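Setting up your crossing kit, part 2: the sign and the counter

I've done this at both Pletville corners now, so I'm writing it the way I do it at home the night before. You should already have the Skernov hand sign charged (part 1).

1. Slide the battery into the handle, flat side toward your thumb, and twist the cap until it clicks.

2. Hold the button down until the red ring blinks twice. One blink means it's only in test mode, and it'll shut off on you halfway through the morning!

3. Set the flash rate to slow. Fast looks great in the kitchen, but drivers coming down Urmont find it hard to look at.

Note: your kit number is on the inside of the cap. Mine is 1076. Write it down somewhere, you'll need it in step 6. 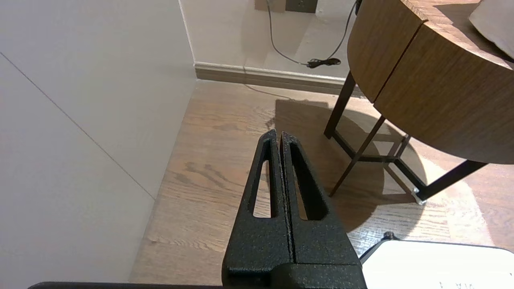
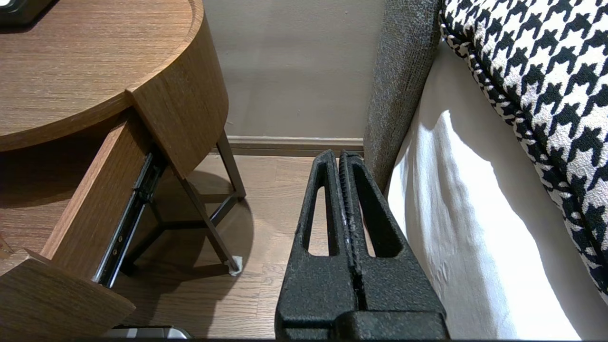
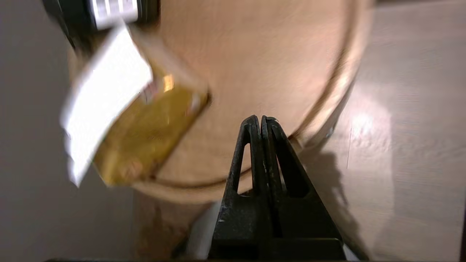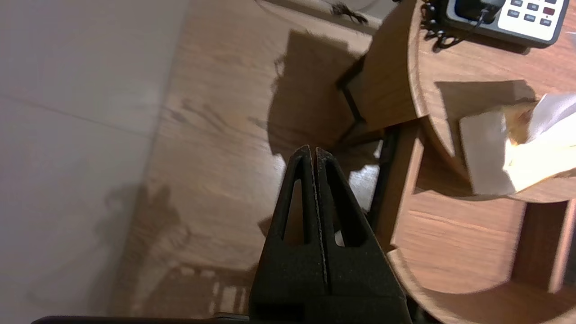 Step 4 is pairing the Lumbao counter, the little clicker that logs kids and cars. Lay it flat and give it some space from the sign. A round wooden nightstand like the one in the second picture is plenty big for the counter, and I'd put the sign on the bed. Press both side buttons together and wait for the beep (mine takes its sweet time).

5. Click up to 200, then hold reset. It should drop to zero. If it sticks, pull the battery and start over from step 4.

6. Text your kit number to Archana Khurana before 7 a.m. on your first shift. She'll send back a corner code. Mine was 607.

Caution: don't leave the sign on a car dash in August. The lens warps, and a new one means another form.

7. Hang the vest and the sign together by the door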